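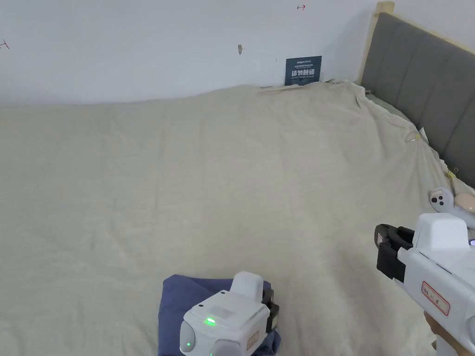

Is the cover being tucked on the wall side at all, or only laid up to the wall and left there? Please also tell us whether the bed can be pulled out, and what it was washed with the last time.

Reply from customer:
It's laid up to the wall. The long side of the bed stands against it and I can't get my arm down there without lifting the mattress. The bed can be pulled out if I empty the drawer under the foot end first. Washed warm, ordinary liquid detergent, no softener, tumble dried on medium.

Ticket: 2000
Opened: 2018-04-12
Product: Plurnix bedcover, pale, large
Bed: Lummont, light wood with gray padded headboard
Bought from: Prurkau, in March
Category: Fit / wrinkling
Status: Closed

Original message from customer:
The cover will not stay flat. I smooth it out in the morning and it looks all right for a while, then there are creases all over it in every direction and the far edge has bunched up into a ridge along the wall. It's worst on the wall side. Near the headboard the fabric rides up against the padding and I have to pull it down again. The old one never did this on the same mattress. I have ironed it once, which took most of an evening and lasted until somebody sat on the bed. Is it the wrong size, or is it faulty? I still have the receipt but not the packaging.

Support, note 1:
Size checked against the order. The large is the right one for this bed. It is meant to hang over on both long sides. With a wall on one side, the extra width has nowhere to go unless it is pushed down between the mattress and the wall, so it gets pushed back up onto the bed. That would account for the ridge. It doesn't explain the creases in the middle.

Steps sent to customer:
1. Pull the bed out from the wall far enough to stand behind it.
2. Take the cover off completely and shake it out. Don't try to smooth it where it lies.
3. Check the care label is at the foot end. If it's at the side, the cover is on sideways.
4. Lay the head end first, level with the bottom of the headboard padding, and work toward the foot.
5. Tuck the wall side under the mattress, flat, not rolled.
6. Push the bed back, leaving about 2 inches to the wall.

Customer, next day:
The label was at the side. I turned it and did the rest as written, except that I left a bit less of a gap because of the baseboard. The ridge is gone along most of the wall. There's still a small lump near the headboard corner, where the padding meets the wood. The middle is better but I wouldn't call it flat.

Support, note 2:
Lump at the corner: fold the corner under before tucking the side, and do that corner before the others. The channels between the headboard panels can catch the edge of the fabric if it is pushed up into them, so stop short of the padding.

Middle: dry it on low and take it out while it is still slightly damp. Spread it on the bed right away. Medium heat sets creases in this fabric if it sits in the drum afterward. Please don't use the Asamoah wrinkle spray sold in the same aisle until you have tried it on a hem. We have had one report of it leaving a ring on pale fabric.

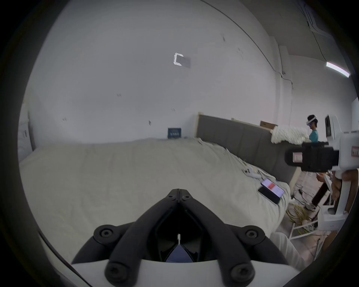

With the bed against a wall on one side, I gave up on tucking and just fold the long edge back under itself so it stops short of the wall. You can't tell from the door. It does need redoing when the bed gets moved.

Customer:
I tried the fold as suggested in the comment above. It's quicker than the tucking, but it slid back after two nights. I went back to tucking and did the corner first. The lump has gone.

Washed it again at the weekend, low heat, out damp. It took a couple of hours to finish drying on the bed with the window open. There are still soft wrinkles, which I can live with. The hard creases have gone.

Support, note 3:
Soft wrinkles are normal for this fabric and are not treated as a fault. The weave relaxes a little over the first 4 washes. No exchange needed. The product page has been sent a request to say which end the care label goes, as the current text only says "label at bottom."

Customer:
Fine to close. I would still like a smaller width for beds against a wall, if you ever make one.

Support:
Passed on to Plurnix. Ticket closed.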